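Eynon, Freitag, 06/08/2021

Nach 90 Minuten Busfahrt und 16 Haltestellen waren wir endlich in Eynon, und ich war sofort verliebt! Das Dorf klebt am Hang über der Schlucht, unten rauscht der Fluss, und oben bimmeln die Schafe.
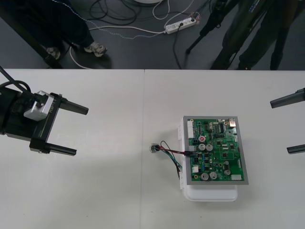
Weißer Tisch, viele Kabel

Danach ging es mit Morfudd Landeg hinauf zum Felsentor Drikard, 178 Stufen und dann noch ein Stück durch den Buchenwald. Bis zu 900 Meter hoch sind die Gipfel ringsum, und man sieht fast die ganze Schlucht entlang. Farhad hatte Käse dabei, ich natürlich nur Kekse.
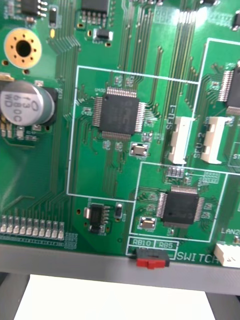

Auf dem Rückweg haben wir uns prompt verlaufen und sind statt an der Kapelle beim alten Waschhaus herausgekommen – auch schön, mit eiskaltem Quellwasser! Wer hinfährt: feste Schuhe einpacken und den letzten Bus um sechs nicht verpassen. Die Höhle haben wir nicht mehr geschafft, die nehmen wir uns im Herbst vor.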